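Kokberg two-arm picking kit: review after one budget year

We bought the Kokberg kit to practise grocery picking, and I have been asked whether other groups should put it in their plans for next April. My answer is yes, with a larger margin than we allowed.

The quote covered the arms, the hands and 30 days of remote support. It left out spare finger pads, the longer cables and a second power supply. Those came to 8 per cent on top, and we had to find it from the travel line. Lok-yiu Liao compared the price with the Cusach before we ordered. The Cusach was cheaper, but its hands were sold separately and the wait was four months.

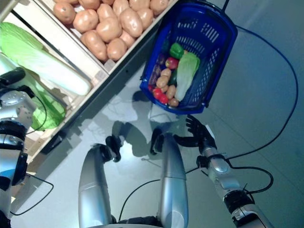
Prulivum Handling Group, Equipment Pages

Produce is a fair test for a buyer. Potatoes, a Napa cabbage and a head of romaine ask very different things of a hand, and a slotted plastic basket gives the fingers plenty to catch on. The black multi-fingered hands are the best part of the kit. Leafy vegetables are still slow work, and I would not promise anyone a picking rate in a funding bid.

Allow for cable as well. We have long runs across the floor and I would now budget for proper covers – Chih-ming Poon found a set for 135 pounds. Food is a small cost, but it recurs every week and needs its own line.

Support was polite and usually answered the next day. The manual is thin on hand calibration. Ask for the service price in writing before you sign, as ours arrived after the order had gone through.

Rating: 4 out of 5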